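Recoating a matt white worktop

20 September 2022 | Plurwood Workshop Notes
4 min read

These instructions cover the cleaning, sanding and recoating of a painted matt white top on MDF or birch board. They do not apply to melamine or powder-coated metal. The worked quantities are for our standard Plurwood bench top, 2170 mm long, painted at the factory with Arruda water-based topcoat.
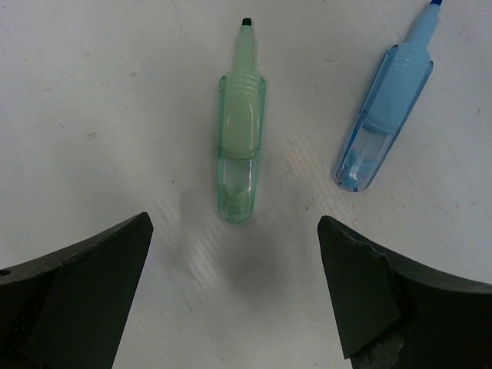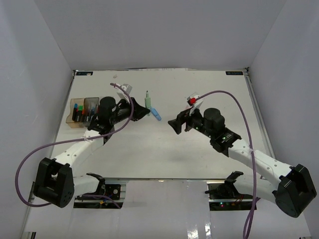
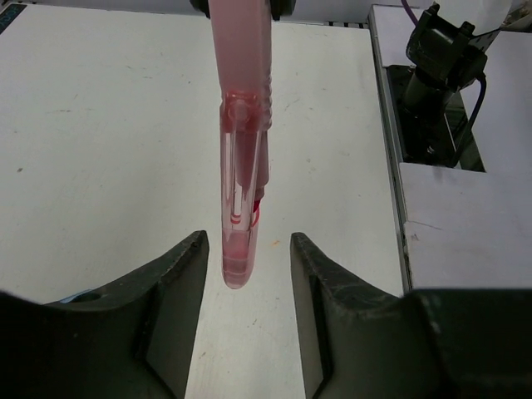
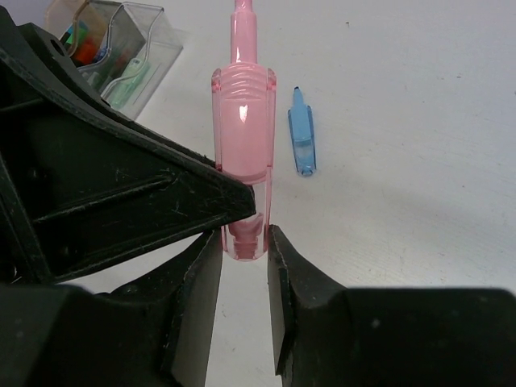

Wear on a matt coating falls into two groups: deposits sitting on the paint, and damage to the paint itself. Deposits are rubber marks, ink, pencil, adhesive and general grime. Damage means scratches, burnished patches and chips. The two can look much the same from a normal working height, and on a white surface the marks are often faint. The tabletop under the green and blue highlighters in the first photograph has faint diagonal streaks, scuffs and a few tiny dark specks, and marks of that sort should be cleaned and looked at again before any decision is made on sanding. Place a lamp at bench height at one end of the top and look along the surface towards it. A raised edge is usually a deposit. A mark that shines against the matt area is burnishing and will not wash off.

Cleaning

Clear the top and vacuum it with a brush head. Mix Gradedis surface cleaner to the dilution on the container and apply it with a well wrung cloth, working in straight overlapping passes along the length. Do not flood the surface. Water that gets into a board edge will swell it, and a swollen edge has to be cut back or replaced.

Leave the cleaner for as long as its label states, then wipe with clean water and dry with a second cloth. Treat what remains individually:

- Rubber marks: white eraser, light pressure.
- Pencil: white eraser, then a damp cloth.
- Highlighter and other water-based ink: repeat the cleaner. A tint left after the second application has soaked into the paint and will need stain-blocking primer.
- Permanent marker: isopropyl alcohol on a cotton bud, dabbed. Test on the underside first, as alcohol softens some water-based paints.
- Adhesive: lift with a plastic scraper, then citrus remover, then the cleaner again.

Melamine foam will remove most of these quickly. It is also a fine abrasive and leaves a polished patch, so use it only on a top that is going to be recoated.

Look at the top again with the lamp. If the remaining marks are acceptable, stop at this stage.

Filling

Chips and scratches that catch a fingernail need filling. Scrape away any loose paint, feather the edge of the sound paint with a hand block, and press in a fine surface filler with a flexible knife. Leave it slightly proud. Deep chips take two applications, with the first fully dry before the second. Specks that prove to be pits in the coating can be filled in the same way, though a thick primer will often level them.

Sanding

Use Fesis 200 sheets on a flat cork block. A random orbital sander is quicker over a full bench but tends to cut through the paint at the front edge — do the edges by hand in either case. The aim is an even dull surface with no shiny islands. Bare board showing through is not a fault, but it must be spot primed.

Vacuum, wipe with a barely damp microfibre cloth and leave to dry. Do not use a tack cloth under water-based paint, as some leave a residue that causes the coating to crawl.

Priming and coating

Prime the filled areas, bare spots and any ink stains. If the patches add up to more than a quarter of the top, prime all of it.

Stir the topcoat slowly from the bottom of the tin. The matting agent settles, and an unstirred tin gives a satin finish from the top half and a chalky one from the bottom. Apply with a 4 mm pile microfibre roller:

1. Coat the edges first and remove any runs from the underside.
2. Load the roller fully and lay the paint across the width in sections.
3. Lay off along the full length of the top, in one direction, with almost no pressure.
4. Do not return to a section once it has started to set.

Leave 16 hours between coats. In cold or damp rooms allow longer. Rub down very lightly between coats, remove the dust, and apply the second coat in the same direction as the first. Two coats are enough over sound old paint; new board needs a third.

Return to use

Water-based coatings harden well after they feel dry. Light use is possible the day after the final coat. Keep clamps, rubber feet and warm equipment off the surface for two weeks, and use only a dry cloth on it during that time. We revised this interval in May after tests on our own tops, where rubber feet left rings in paint that had been given one week.

Label the leftover paint with the date of opening and keep it above freezing. Small repairs made later from the same tin will match in colour but may differ slightly in sheen, so carry them out to the nearest edge or corner.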